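Kitchen notebook, Godoy test bench
14/07/2023

Tasting portions for the Stoltberg food festival, second trial.
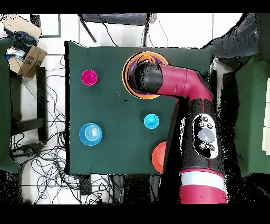
Main job today was the chilled pea soup. Last batch split after a night in the fridge, so I cut the cream by a third and blended the peas while still warm. Passed it through the fine sieve twice. Held overnight with no water on top. Color a bit duller than I wanted. Next time blanch for less and go straight into ice.

Portioning: 251 g of soup base gave four tasters with a little left in the jug. Organizers want 2835 tasters across the weekend, all dishes together, and we have 2 burners on the stand. That rules out the fritters unless they are par-fried here and finished on site. Tried that with six. Fine after ten minutes, leathery after forty. Parked.

Flatbread went better. Fokmont flour takes more water than the old one, so hydration is up to 68 percent. Dough was slack but rolled out all right with semolina on the bench. Baked on the steel, top shelf. The first two came out pale, rest good.

Pelorton sent the quote for the cold boxes. Delivery is fine, price is higher than in December. Need to ask if they take back unused ones.

To do:
- pea soup again, shorter blanch, less salt
- flatbread reheated from frozen
- check if mint oil stains the paper cups
- decide on fritters or drop them
- order semolina, down to the last bag

Walk-in reading 6 C at close, up from 4 this morning. Door seal again.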